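Séjours > Hasden > Questions fréquentes

Accueil Le sentier Étapes Hébergements Bagages Nous écrire

Ce site utilise des cookies pour mesurer sa fréquentation. Accepter Refuser En savoir plus

Le sentier de Hasden : vos questions

Vous êtes de plus en plus nombreux à nous écrire avant de partir, et quel plaisir de lire vos projets ! Voici ce qui revient le plus souvent.

Combien de jours faut-il prévoir ?

Le parcours complet fait 22 étapes, de Trotorham jusqu'au phare. Rares sont ceux qui marchent tout d'une traite, et c'est très bien ainsi. Pour une première fois, prenez le tronçon côtier : les falaises, les criques, les cris des mouettes dès six heures du matin... on en revient avec des images plein la tête !

Quelle est la meilleure saison ?

Nous avons un faible pour mai, quand les ajoncs sont en fleur. Septembre est superbe aussi, avec une lumière rasante en fin de journée. En février, le passage du col peut être fermé : appelez le gîte Hinero, qui connaît l'état du chemin mieux que n'importe quelle application.

Est-ce difficile ?

Le point le plus haut est à 1 808 mètres, mais la montée est régulière et le sentier bien tracé. Si vous marchez de temps en temps le week-end, vous vous en sortirez (et la vue de là-haut, quelle merveille).

Peut-on faire porter sa valise ?

Oui ! Le transporteur Shehata passe chaque matin dans les gîtes avant 9 heures. Une valise rigide convient aussi bien qu'un sac souple, à condition d'être fermée et étiquetée. Gardez avec vous l'eau, la veste de pluie et les médicaments.

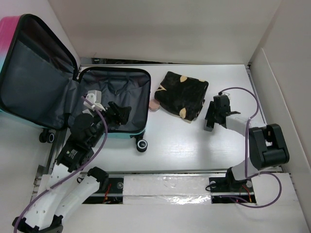
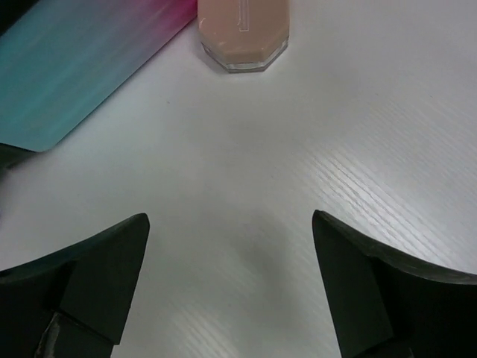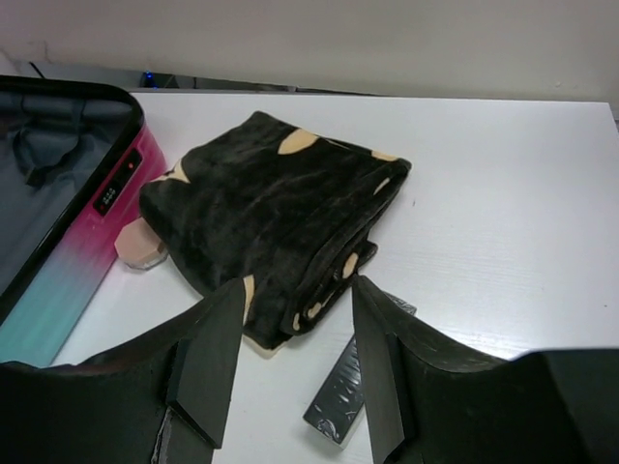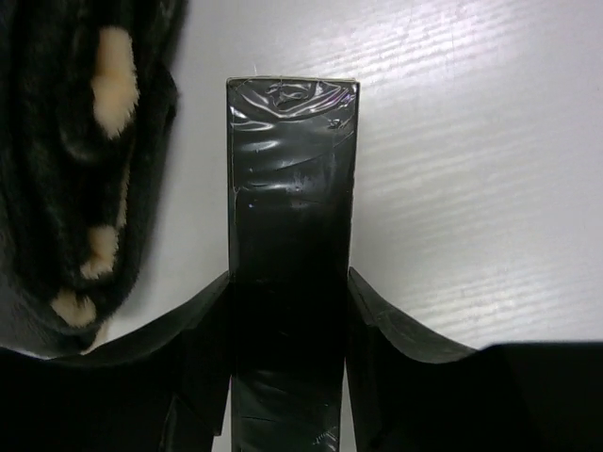 Marion Chisholm nous écrit qu'elle a longtemps hésité à confier ses affaires, par fierté de marcheuse, et qu'elle ne reviendrait en arrière pour rien au monde : avec un petit sac de jour, elle s'est mise à regarder les oiseaux au lieu de ses chaussures. Elle recommande de glisser des sandales dans la valise pour le soir.

Les chiens sont-ils admis ?

Sur le sentier, oui, tenus en laisse dans les pâturages. Côté hébergement, deux gîtes les acceptent sur le tronçon côtier. Précisez-le en réservant.

Où trouver à manger en route ?

L'épicerie de Trotorham ouvre dès 7 h 30 et prépare des pique-niques à commander la veille. Goûtez la tourte aux poireaux, vraiment ! Entre le col et la vallée, il n'y a aucun commerce, donc prévoyez large.

Y a-t-il foule ?

Nous avons accueilli environ 3 000 marcheurs l'an dernier. Répartis sur toute la saison, cela laisse de longues heures de calme, surtout dans la lande.

Une question sans réponse ?

Écrivez à Rhea Bañez ou à Jannik Baumgart par le formulaire de contact. Ils connaissent chaque barrière du parcours et répondent en général sous deux jours.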